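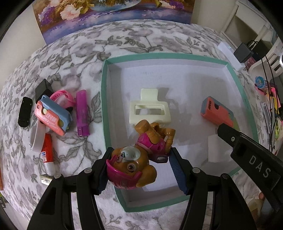 My grandmother Elsie Dunstan made Madigan loaf every week for most of her life and never once wrote it down. When pressed, she said it wanted flour, treacle, a fistful of sultanas and "enough" tea. Enough for what, she left to us.

I have been trying to work out enough since last December. The first attempt could have propped open a church door. The second sank in the middle so thoroughly that my brother served it as a bowl.
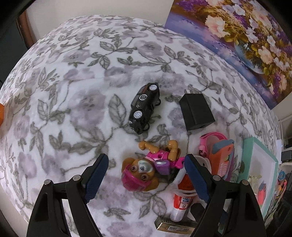

A treacle loaf should be plain, dark and slightly sticky, and should need no help from icing. Mine kept turning out pale, so I gave in and bought a tin of Tekdale black treacle, a substance that takes longer to leave the spoon than I take to leave the house. In went two big spoonfuls, and the crust came out very nearly as glossy as the little black toy car on the flowery blanket, with a crumb to match. It tasted of bonfires, in a good way. One spoonful is plenty, though, unless you like your bonfires large.

The tea matters too. Soak 200 grams of sultanas overnight in something strong – I use Odia, which the corner shop stocks next to the firelighters – and don't drain them. Stir in the treacle, an egg and the flour, then give it over an hour in a low oven. Wrap it while it's still a bit warm and leave it alone for two days. My household has managed this once.

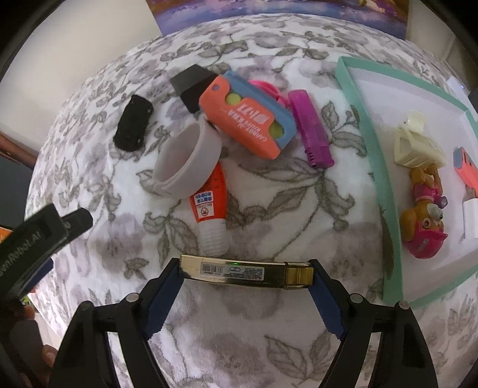 Slim, gold and shiny, on a blanket of leaves and mauve-grey flowers.

Eat it in thick slices with cold salted butter. My aunt in Vundside insists on cheese, and has been insisting for 16 years, so I tried a bit of Cheddar with the last slice. I haven't told her it was good.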